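**From the game shelf, 20/11/2022**

So I finally got Ornora to the table with a full group, and I have opinions! Regular readers will remember that I grumbled about the rulebook back in September (all those footnotes, and the index that sends you to the wrong page for "Harbor Tax"). I take about half of it back. Once somebody has walked you through a single round, the thing hums along, and we were done with our first four-player game in a little under three hours, snacks included.

If you missed the earlier item, Ornora is a worker placement game about running a river ferry company. You hire pilots, you dredge channels, you carry grain and pilgrims and now and then a goat. The box is a monster, with 228 cards and 506 wooden and cardboard pieces, and yes, I sorted every one of them into little bags before anybody was allowed to sit down. Points come mostly from contracts, but there's a second track for your standing with the river towns, and whoever ignores it gets clobbered in the last two rounds. Guess who ignored it. 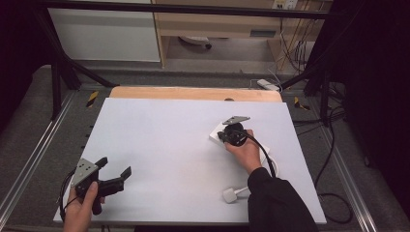
What I like best is how the water level works. Every spring you flip a flood card, and the whole middle section of the map either opens up or shuts down. In our game it stayed shut for three years running, which was terrible for me (I had put nearly all my money into big boats) and wonderful for Chenxi Yao, who had been puttering along with two flat barges and a pile of short contracts. Final score: 300 for Chenxi, and I'm not going to print mine.

A few things I'd change. The town of Tellerell is just too good in the early game. Whoever grabs the warehouse there on turn one gets an extra pilot every winter, and an extra pilot is worth more than anything you can buy for the same coins. We've started auctioning off the first spot, with bids paid in contracts, and it works so well that I'd put it in the rulebook. The Zudier family cards could also use another look. Two of them are fantastic and the rest sat in my hand until I threw them away for a coin each.

I've also been told that I'm playing the big boats all wrong, so let me ask around: has anyone won with them? My plan was to buy two by the end of year two and live off the grain route to Valdebenito. I got as far as one boat and a loan.

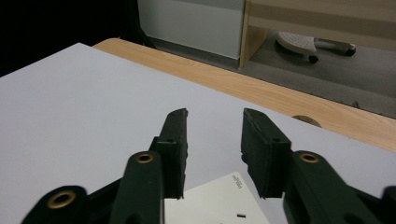
Chenxi Yao writes back that the big boats are fine and the loan was the problem. Take the loan in year one, when the interest is still a single coin, pay it off with a pilgrim contract, and don't go anywhere near Valdebenito until you've dredged the lower channel yourself. And please stop calling the barges boring, because they've won three games out of four so far.

Okay, fair. I'll try it that way next time, though I'm keeping at least one big boat on principle (they have tiny paddle wheels that really turn!).

Next up I want to try the two-player version, which uses the back of the map and drops the town track completely. If you've played it, write and tell me whether the flood cards still matter with so few boats on the water. I have a spare copy of the one-page rules summary too, so holler if you want it.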